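Hi, I'm Xiuying Jia, and I run the little gripper bench at Candon. I'm looking for people to drive our two arms for an afternoon and tell me which fingers they like best! We're comparing three finger shapes on dinner plates (flat ones, patterned ones, the works), and my own hands have gotten way too used to all of them.

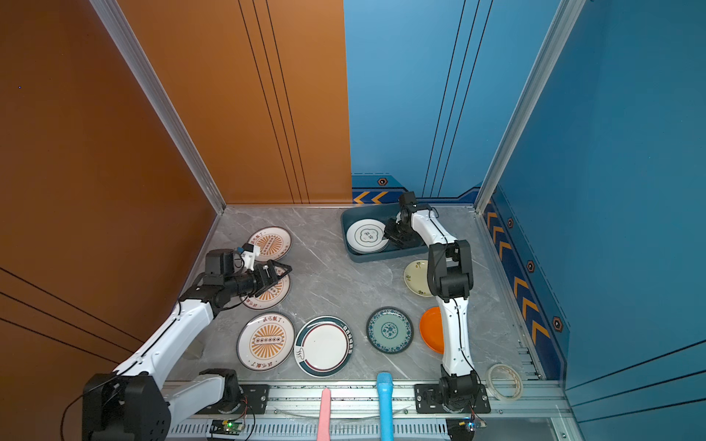
You'd do 36 short pick-and-place runs with breaks whenever you want, then grumble or gush to me for a bit afterward. No experience needed, and if you've never touched a robot, even better. You do have to be 18 or older. Sessions start at 7 in the evening, snacks included. Want in? Stop by room 131 on Monday and ask for me.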